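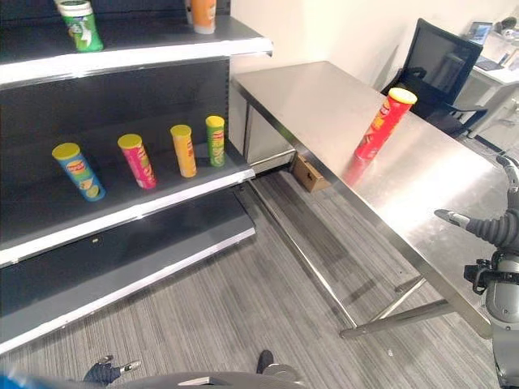 Home Threads Topics Search

Tagged: Business history

Emanuel Ghiță
Reading the old ledgers of the Văduva grain brokers this weekend and I can't put them down! 259 pages, one clerk, gorgeous handwriting.

2/ The firm began with 13 partners, and each put in a different sum. One paid his whole share in barrels – and they let him!

3/ By June they'd sold 40 shares to people outside the family. Huge step for a town that small.

4/ Next up is the Benen letter book. Thanks to Gheorghița Rusu for the scans!

Back to top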